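5. Desk-clearing chore (simulated room)

Rev. 4/15/25 — A. Henare

Read section 4 first. Lelisel must be running before you load the Karnulholm room or the arm wont home.

1. Open Chores, pick Desk, then Card.
2. Set grip force to 30. Leave speed at 40.
3. Check the chair. If it blocks the arm's path, move it in the editor — not by hand-editing the file.
4. Press Run. Let it finish, up to 266 seconds.
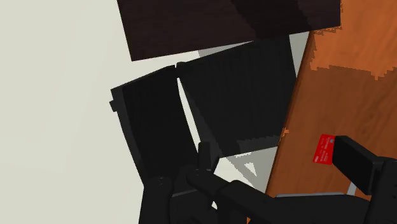
Fig. 5-1. Red card on the desk, gripper finger over its right side. Chair alongside.

5. Save the log before closing. Unsaved runs are gone.

NOTE: Jagged shadow edges are normal at low render quality. Does not affect the grip.

CAUTION: Flat things are still the hard part. Cups fine, most boxes fine, cards and paper hit and miss. Do not copy these settings to a real arm in a real kitchen. Not ready for that, whatever the Rimow brochure says.

Error 482 — card lost. Reset room, go back to step 2. Same error agian, lower the speed and tell Angus.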